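Chapter 6
Paying for It: Kit, Spares and the Bits in Between

I put off writing this chapter for as long as I could. Sensors are fun to write about and grasping is fun to write about, and then you get to money and everybody starts looking for the biscuits. But I've watched more small robot projects come unstuck over a missing cable than over bad maths, so we're going to spend a whole chapter on shopping.

The running case is Rundura, a project I helped to plan. We wanted recordings of people picking up and moving ordinary household things with a hand-held gripper, so that a robot arm could learn from them later. You'll remember the gripper from Chapter 4: a person holds it, a camera rides on it, and no arm is needed until much further on. That makes it cheap compared with nearly everything else in this book. Cheap enough that I very nearly didn't bother with a budget. (I know.)

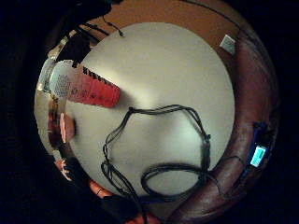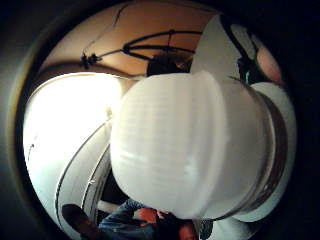
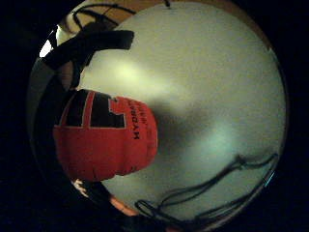
Figures 6.1 to 6.3. Views from the camera on the hand-held gripper. Thin black cables lie across the pale surface in the first and third.

6.1 Start with the table

When I ask people to plan their equipment, they nearly always start with a catalogue. They find the gripper they like, write down the price, and work outwards from there until the money runs out. I did it that way myself for years and I can't say it ever went well.

What I'd like you to do is start with a table. A real one, with the sort of clutter on it that your robot is meant to deal with. Stand next to it and act out one recording from beginning to end. Pick up an imaginary gripper. Where does the picture go while you're recording? Where does the power come from, and is there a lead between you and it? When you put the gripper down for a minute, where do you put it? Write down every object you reach for, including the dull ones, and you've got the first draft of your equipment list.

Look at Figure 6.1 again with that in mind. There's one red and white object on the table to deal with, and then there's all that cable, looping across the middle and hanging over the edge. If I'd handed you a catalogue and asked what the job needed, would you have written down cable ties? Or somewhere to coil things up? I didn't, the first time.

Figure 6.2 makes a different point. The white cylindrical object is so close that it fills roughly half the picture. A very wide lens gives you an awful lot for your money, and up close you can still end up with half a picture of white plastic. So before you choose a camera, decide what you need to see when the thing you're grasping is right up against it. If the answer is "the rest of the room as well", you may need to price a second camera somewhere else, and that means another mount, another lead and more storage. It all goes on the list.

6.2 The list that came back

For Rundura we asked two suppliers for prices, Tivance and Flutier. We sent them both the same list, worded the same way, and I thought that would make comparing them easy.

It didn't! Tivance quoted for a complete kit. Flutier quoted for every part on its own line, and left off anything they didn't stock. On the first page Flutier looked like a bargain, and I had half filled in the order form before I noticed there was no charger on it. Or a case. Or the short lead between the camera and the recorder, which has an odd plug on one end and can't be borrowed from your kitchen drawer.

Once I'd put the missing parts back in, one full kit came to £1,018. Of that, £114 was leads, adaptors, straps and clips. I'd put nothing at all down for those in my own first draft. Not a small figure that turned out too low — nothing. They were things I thought of as "lying around the lab", and our lab at the time was a shelf.

So here's the habit I'd like you to pick up. When two quotes come in, don't compare the totals. Rule a page into columns, put your own list down the left side (the one you made standing at the table), and fill in what each supplier would charge for each item on it. Leave a gap where there's a gap. The gaps are what you ring them up about.

While you're on the phone, ask:

Which parts wear out first, and can I buy them singly?
What happens if one bit arrives broken, do I send back that bit or the whole box?
Does the price include delivery and tax?
Will you still be selling this model next July?

That last one gets a pause more often than you'd hope. A model that's about to be dropped can be a perfectly good buy, provided you get your spares at the same time.

6.3 One kit or 2?

I've kept the numeral in that heading because that's how it appeared on the form, in a box headed "Qty", and I stared at that box for most of an afternoon.

With one kit, you do one recording at a time, and when it breaks you stop. With two, you can have a pair of people working, or you can keep the second as a spare and pull parts off it when you need to. You can't really do both, although every budget I've read claims that you can. Decide which it is and write it next to the number.

The way I'd settle it is to think about hours and leave money out of it for a moment. Our sessions were booked at 60 minutes each. In your head, take off the setting up, the untangling, the chat, the moment when the battery light does something new, and the packing away. What's left is your recording time, and it's always less than you'd like. Now ask how many sessions you'd need with one kit to get the recordings you've promised. If that runs past the end of your project, you need a second kit or a smaller promise. I'm rather fond of smaller promises, myself.

There's also the matter of things to pick up. Objects need a budget line too. A soft, puffy fabric bag like the red one in Figure 6.3 behaves nothing like a stiff cylinder, and if you only buy what's easy to grip then that's all your robot will ever learn to grip. You needn't spend much. Charity shops are good, and so is the back of a cupboard. But put a figure down, even a tiny one, or somebody will end up paying for it out of their own pocket and feeling cross.

6.4 Space, seats and storage

Rooms cost money as well, and so does furniture, and so do hard drives. The space for Rundura was let to us by a small firm called Huamán, and the agreement said we had to leave the place as we found it. That sounds like nothing until you work out that clearing up comes out of the session you've paid for.

Storage caught me out in a different way. I'd priced the drives for one copy of everything. You want at least one more copy, kept in another building, and you want it from the very first session. I bought our second drive in a hurry, at full price, after a scare with the first one, and I still think of it whenever I hear a disk make a clicking sound.

In the rest of this chapter we'll build a full budget sheet from an empty page. Section 6.5 deals with buying outright against hiring, 6.6 with spares, and 6.7 with how to present the thing to whoever holds the purse. You'll need a pencil, a calculator and the list you made at the table.

Before you turn over

If you haven't made that list yet, please go and do it now. Choose one task, something plain like moving a mug or folding a bag flat. Act it out with your hands, slowly, and write down everything you'd need within reach. Leave the prices blank for now. We'll start filling them in on the next page, beginning with the leads.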